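Filed under: Cleaning Myths
September 27, 2018 | Ainhoa Calvo

I keep reading that vinegar lifts any mark from any table. I doubt it. On a matte top I've had vinegar do nothing at all – and twice it left its own cloudy patch. The Zikby spray my sister swears by did no better, and it costs more.

My routine is dull: warm water, one drop of dish soap, then a second cloth with plain water. Dry it right away. If a ring survives two rounds, I leave it and put a plate there.
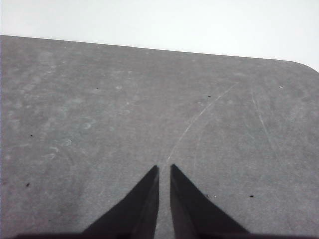 Lâm wrote in to say the cloth matters more than the soap, and that fabric softener in the wash ruins a cloth for good. Maybe. I'd want to see that tested.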